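Rolling resistance, measured the slow way

June 30, 2024

I finished the coast-down tests on the commuter bike this week. The question was whether tire pressure matters as much at my speeds as the charts claim. Most published numbers come from steel drums, and a drum has no surface texture to speak of, so it keeps rewarding higher pressure well past the point where a real path stops doing so.

The method is simple. Reach 18 mph, stop pedaling, hold one position, and let the logger record wheel speed until the bike is nearly stopped. Fit the deceleration curve to two terms, one constant and one that grows with the square of speed. The constant term is mostly tires, plus a little bearing drag. The squared term is air.

The logger is a hall sensor on the fork and a small board running firmware I called Clorska. It writes one line per wheel revolution. After discarding runs with wind or a dragging brake I had 2447 usable lines, all at a total weight that I checked before each session. Eero Tuominen lent me a better floor pump gauge, and mine read low by 2 psi.

Results so far: going from 50 to 72 psi lowered the constant term by a small amount that repeated between sessions. Going higher did nothing I could separate from noise. I had expected a clear minimum and did not get one. The Gudbridge loop was rejected early - too many expansion joints, and each one shows up as a spike in the fit.

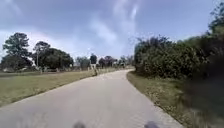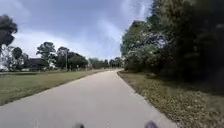
Slope is the largest remaining error. A grade of one part in a thousand adds or removes a force about a fifth the size of the one I am trying to measure, so every run has to be paired with one in the opposite direction. Bends are a smaller problem. On a path like this one, straight and then turning gently to the right, I would end the fit before the bend, where the steering input starts to add scrub. Averaging the paired runs cancels grade but not wind, and I have no good fix for wind beyond riding early.

In October I will repeat the set with the wider tires and colder air. The raw files are in the Greenwood folder, one per session, with pressure in the file name.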